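Korb statt Wagen

Eigentlich wollte ich im Bako nur Milch holen. Tja. Ich nehme ja seit Oktober grundsätzlich keinen Einkaufswagen mehr, nur noch den blauen Korb, und meistens klappt das auch! Was nicht in den Korb passt, kommt nicht mit, fertig. (Außer Chips. Chips kann man obendrauf legen.)

Mein Wocheneinkauf lag diesmal bei 14 Teilen, und die Henkel haben mir trotzdem ordentlich in die Finger geschnitten. Ich mag diese Körbe aber: Kunststoff mit lauter Schlitzen, Metallhenkel, leicht zu putzen.

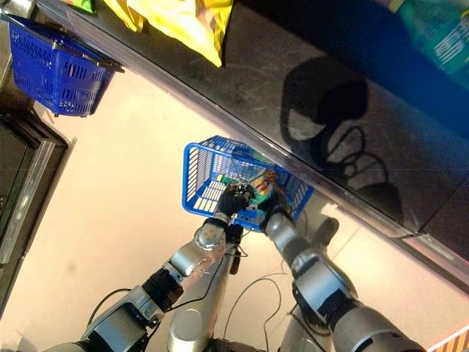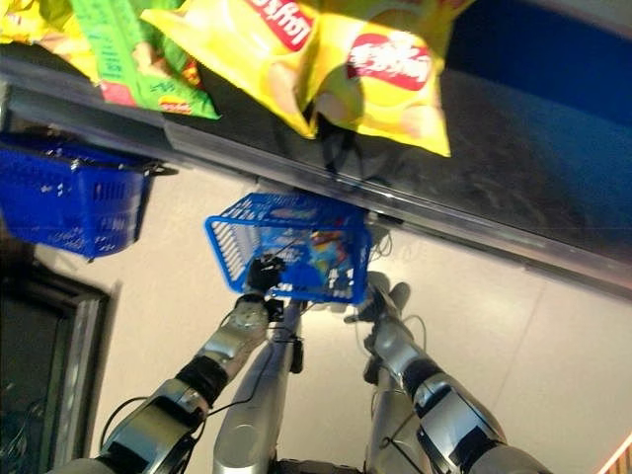
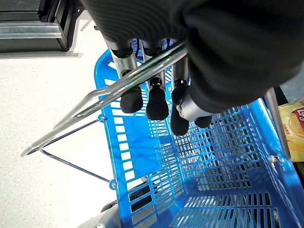 Blau sind die Körbe auf allen drei Bildern, und ich finde die Farbe ja herrlich altmodisch.

Todetti schrieb mir dazu gleich, ich solle die schweren Sachen nach unten packen und die Tüten ganz zum Schluss, sonst gebe es Chipskrümel. Und mit zwei halb vollen Körben laufe es sich besser als mit einem vollen. Stimmt schon, nur habe ich dann keine Hand mehr frei für den Zettel!

Beim nächsten Mal probiere ich es trotzdem. Auf der Liste stehen bisher 200 g Butter, Nudeln und der Kaffee von Dedana, falls er wieder da ist.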